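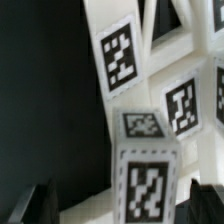 White plastic framework with square black-and-white markers on it.

Bring back the paper timetable

5/17/22

Writing this fast, on the 5 bus, which is late. Or I'm early. No way to know. The case on the pole at my stop, where the schedule used to be, has a sticker in it now with a square code and the words "Go Jorkell!" I did not want to go Jorkell. I wanted to go to the dentist.

So. The Prallwood bus timetable is gone. The folded one, the one with the green stripe and the map on the back that never quite matched the streets. The city stopped printing it in May and put the whole thing into an app, and the printed stock that was left went into recycling. I think this was a mistake. Not a huge one, people will live. But a real one, and the kind that gets made over and over in towns our size, and I'd like to argue about it while there's still a chance of somebody reversing it.

First the money, since that is where every conversation about this starts and usually stops. The transit office says the last print run was 1585 copies. Add up the printing, the folding, the driver who dropped the bundles off at the library and the clinic and the two grocery stores, and you get a number that looks silly next to free. Fine. Except the app isn't free. Wikström has the contract for it, there's a yearly fee, there's a charge for every schedule change over a certain amount, and there is a support line that I have now called three times. I asked for the two totals side by side. Was told they come out of different budgets and so can't be compared. That's a strange thing to say about two piles of money that both came out of my property tax.

But say the app is cheaper. Let's just say it. I still want the paper.

A timetable on paper shows you the whole day. I can't get over how much this matters and how little it comes up. You open the thing and there it is, the morning bunched up tight, the long gap after lunch, the last bus sitting all alone at the bottom of the column like a warning. You learn the shape of the route. After a month you don't even need to look. My mother rode the 5 for most of her working life and could tell you, without a pause, what time it passed the feed store in any direction on any kind of day, holidays included. She never memorized it. It was on the fridge, that's all, and she walked by the fridge.

The app tells you the next bus. One bus. Maybe the one after, if you scroll. It's an answer to a question, and a good answer when it's working, but you have to already know the question. You'd never find out from it that if you left the house a little sooner you could make the connection at the mill and be in Stistetwood before the county office shuts. You would never look at it and think, huh, there's a late one, I could go to the choir thing after all. Planning a life around the bus takes more than the next bus.
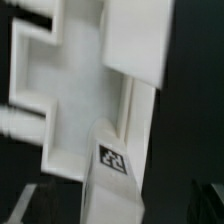

Close on pale plastic panels, a narrow grooved strip down one side.

Second, who reads it. The usual line is that old people can't use apps. I find this a bit insulting and also wrong. I know plenty of people past eighty who are quicker on a phone than I am. The people I see stuck at the stop are all kinds. Kid whose phone is dead. Guy whose plan ran out of data until the first. Woman visiting her sister, who does not want to make an account with a password and a zip code for one ride. Me, in the rain, with a wet thumb that the screen doesn't believe in. Paper has its faults but it has never once asked me to verify my email.

Stanisława Krajewska wrote a letter to the city about this, and she let me read it, and it's better than anything I've got. She cleans offices, nights, on both sides of the river. Her point was that she used to hand the timetable to new people on the crew. Just hand it over, with her own buses circled in pen. "I gave them the paper and they had the job," she wrote. "Now I have to give them my evening." Meaning she sits with them in the break room and gets the thing installed, and half the time the phone's too old or the storage is full of somebody's baby pictures, and then what. She writes the times on the back of a receipt. So there is still a paper timetable in Prallwood. It just has one route on it and it's done by hand, by a tired person, for nothing.

She got a reply saying her feedback was valued.

I should be fair. Things were wrong with the old one. The print was tiny. The Saturday-type column (they called it "reduced service," it took me years to work out what was being reduced and when) was gray on lighter gray. They'd change a stop and not reprint, and you would have a timetable that was lying to you in small ways for half the year. There was a summer when the 5 was running up Canal Street because of the sewer work and the paper still had it going past the school. People missed buses over it. I missed one, and I remember how I felt about the green stripe that day.

And the app has a thing the paper could never do, which is tell you the bus is late. I use that. I like that. When it works I really like it. The little dot creeping along the map. Anybody who says that's worthless has never stood out there in Febuary.
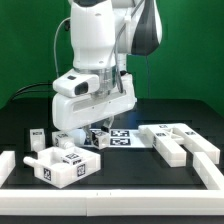 But those are arguments for having both, and both is what we had for a while, and it was good! For a year or so you could check the dot on your phone and have the folded sheet in your coat for when the dot froze. The people who liked one used one. No one wrote any letters. Then somebody upstairs looked at two ways of doing a single job and decided that one of them was waste.

I think that's the habit I'm really mad about. The bus sheet is just where I ran into it. We've gotten very quick to call a thing waste when it's the spare. The second checkout lane with a person in it. The desk at the bank. The clock on the outside of the post office, which stopped, and which they took down and didn't replace on the theory that everyone carries the time around with them now. And everyone mostly does. But I liked being told what time it was by a building. I liked that it was the same time for all of us standing there, and that a six year old could use it, and that it didn't want anything back.

There's a word for information you don't have to ask for, or there should be. Signs. Posted hours. The height of the river painted on the bridge. You walk past it and it goes in. Strangers can point at it together. You can't point at an app together, not really, you end up breathing on someone's phone while they shield it from the sun. When I was new here I learned half the town from that map on the back of the timetable, wrong as it was. I found the swimming hole on it. I wasn't looking for a swimming hole, I was looking for the library.

Anyway the transit office did a survey. They'll bring it up so I'll bring it up first. They got 694 responses and most of those people said they were satisfied or very satisfied with the switch. The survey was in the app. I'll leave that there.

What I'd want, if anyone's asking, and no one has:

A sheet in the case at every stop. Just that stop's buses, both directions, big type. This is a page from an office printer. It doesn't need folding or a map or a green stripe. Change it when the times change. The drivers I've talked to would swap them out themselves, one told me he already carries tape.

A small stack of the full timetable at the library and the clinic. Small! Nobody's asking for the old print run. If they're all gone by the end of the week then that tells you something, print more, and if they sit there and yellow then I'll come and apologize in person.

A phone number with a human or even a recording that reads out the times. Stistetwood still has one. A man's voice, sounds like he was recorded in a stairwell, goes through every route from top to bottom. It takes up to five minutes if you need the last one. People there complain about it constantly and I'd trade for it tomorow. 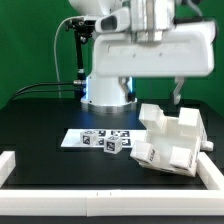
White robot arm on a dark tabletop, green behind.

And keep the app. Please. I'm not trying to take anybody's dot away.

I did put all this to a woman at the transit office, who was nice about it and clearly busy. She said the direction of travel was digital. I said the direction of travel was supposed to be Stistetwood. She didn't laugh, I don't blame her, I'd been on hold a while and it came out meaner than I meant. But she also said, when I pushed, that the files for the old timetable are still there. Nobody has deleted them. The layout's done, the columns are done. You'd update the times and press print.

There's a public comment slot at the end of the next transit meeting and you get a few minutes at the mic. I'm going, and Stanisława is going if she can get her shift moved. Come if you ride. Come if you don't ride but might, some winter, when the car won't start and the phone's at four percent. The meeting's at the county annex, out past the mill, and the way to get there without a car is the 5. I'd tell you what time it leaves.

OK, it's coming. I can see the driver waving at me to get off, this is my stop, got to go, will fix the typos later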